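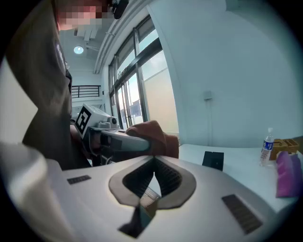
On foot at Clirnham. Photograph: Danica Urban

Search the magazine Enter keyword Go

The Cloth on the Table

Published 12/28/18

A tablecloth is among the few household goods that most families own and hardly any family buys. It comes from a parent, or as a wedding present, or from the back of a cupboard in a rented house, and for long periods it does nothing at all. The linen store at Clirnham was set up on the understanding that such cloths could be put to better use if they were held in common. It lends table linen, napkins, tea towels and plain covering cloths to households and village halls in the district, and takes them back again to be washed, pressed, mended and folded.

The present collection stands at almost 2000 pieces. The oldest are damask cloths from the former Thorlacius Hotel, which closed its dining room when the coast road was moved inland. The hotel had bought well and washed hard, and what survives is thin at the folds and still very strong elsewhere. Hanane El-Sayed, who keeps the register, enters each of them by weave, size and condition, and adds a line on any repair. Her entries are brief. One reads in full: "Twill, brown, hemmed by machine, one corner rehemmed by hand, stain at centre, lends well."

The last two words matter a good deal in a lending collection. A cloth lends well if it can be carried in a bag, shaken out by someone in a hurry, spilt upon and returned without distress to either party. Fine cloths often lend badly. Borrowers are anxious about them and cover them with paper, or keep them on the sideboard and use something else. The store has learned to offer its plainer goods first, and the brown and grey cloths leave the shelves far more often than the white.

How a cloth wears

Linen and cotton behave differently in store, and the staff at Clirnham treat them differently. Linen fibre is stiff. It takes a crease sharply and remembers it, and a linen cloth that is folded along the same line for many years will in the end part along that line, as a sheet of paper does. Cotton is more forgiving of the fold and less so of the wash. It loses a little of its substance each time, most of it as lint, and it thins across the whole surface until the weave can be read against the light.

The traditional answer to the first difficulty was to change the fold. Households with a linen cupboard of any size folded in halves one season and in thirds the next, so that the strain fell in a new place. The practice is described in the household book of the Stestine estate, a bound volume now kept in the reading room at Trornside, where the housekeeper has written "thirds" or "halves" against the months in a neat column. In June she has written both, with a question mark.

Châu Hứa came to Clirnham from a hospital laundry and has charge of the washing. She holds that most of the damage she sees is done before a cloth reaches her. Wax is scraped with a knife. Red wine is covered with salt and left there overnight, and the salt draws the colour into a ring that is harder to lift than the stain. Candle soot is rubbed. "I would ask people to do nothing and to do it quickly," she said. "Fold the mark to the inside, put it in the bag and bring it back."

Her own methods are plain. Cottons are soaked in cool water before they are washed at 40 degrees, with a second rinse for anything that has been near food. Linens are taken out while there is still some damp in them, pulled square by two people and pressed from the back. Starch is used on napkins alone, and sparingly. The store gave up bleach in its first year, after a run of damask came back from the line the colour of weak tea.

There is some disagreement over tumble drying. Khôi Lại, who manages the store, would permit it for tea towels in the winter months, when the drying loft is slow. Châu Hứa would not. The question has been put at every annual meeting and has been deferred at each of them, and the tea towels continue to hang in the loft until they are ready.

The art of the return

Every cloth that comes back is opened out fully before it is put away. It is turned once so that both faces are seen, the hem is followed with the thumb, and any weakness is marked with a loop of blue thread. The cloth is then brought back to its shelf size. A large tablecloth ends as a rectangle the length of a forearm, with the folded edge outwards, so that a hand reaching along the shelf meets one thickness and can draw out a single piece without disturbing its neighbours.

New helpers are often surprised by how long this takes to learn. Cloth has no firm corners. It slides, it hangs from wherever it is held, and a fault of a finger's width in the first fold will be a fault of a hand's width by the last. Diễm Lại, who teaches the Clirnham method to school parties, starts them on a plain cloth of middling weight and asks them to fold it, lift it a little clear of the table and set it down again in the same shape. The lift is the test. A cloth folded loosely will open as it rises, while one that has been smoothed at each stage will hold.

She teaches three things in the first session and leaves the rest for later. The table should be at the height of the hip. The cloth is moved towards the body, never away. The top layer is always smoothed from the fold to the open edge, which sends the air out and keeps the grain straight. Older pupils go on to fitted covers and round cloths. The round cloth is regarded by everyone at the store as a separate trade.

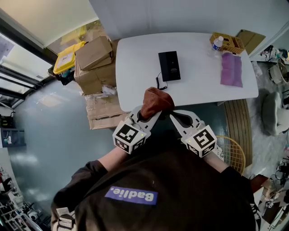
Lending across the district

Borrowing is open to any resident on payment of a small yearly sum, and to halls and schools without charge. A household may have a table's worth of linen at one time and may keep it for 3 weeks. Halls may book ahead. The busiest period falls in early summer, with the shows and the weddings, and Trornside in particular relies on the store for its long supper, at which 100 people sit down along the harbour wall at a single row of tables. The cloths for that evening are laid overlapping, with the free edge away from the wind, and are held under the table tops with wooden pegs.

The Trornside supper also provides the store with its most regular losses. Napkins go into pockets and handbags without any ill intent and come back through the letter box over the following months, sometimes with a note. One came from abroad. It had been washed and ironed, and was folded in thirds.

Loss is expected and the register allows for it. A piece that has not been seen for two years is struck out in pencil, so that it may be restored. Pieces worn past lending are cut down: tablecloths into tray cloths, tray cloths into napkins, napkins into polishing rags. The Stestine book follows the same descent, with one further stage, in which the rags were sold by weight to the paper mill. The mill is gone and the store has yet to find a buyer at the bottom of the scale. Bags of good clean rag are offered at the door.

A matter of shelves

The future of the collection turns largely on space. The shelves in the present building were made for shop stock and are too deep for linen, so that cloths at the back are seldom seen and lend less than they should. Khôi Lại has asked for slatted shelving of half the depth, which would let air pass behind the piles and would bring every piece to the front. The cost has been obtained from a joiner at Trornside and is thought reasonable. The floor will need to be strengthened first.

Meanwhile the register continues to grow. Gifts arrive most often when a house is being cleared, and they arrive in quantity, with the good cloths at the bottom of the box under the torn ones. Hanane El-Sayed accepts what can be lent and returns what cannot, with a letter setting out the reasons. She has made a single exception, for a child's embroidered cloth with the alphabet worked around its border and the letter Q left out. It is not lent. It is kept in the drawer beneath the register, and visitors may see it on request.

The store is open in the mornings throughout the year. Returns may be left at the side door at any hour, in a closed bag, with the borrower's name inside.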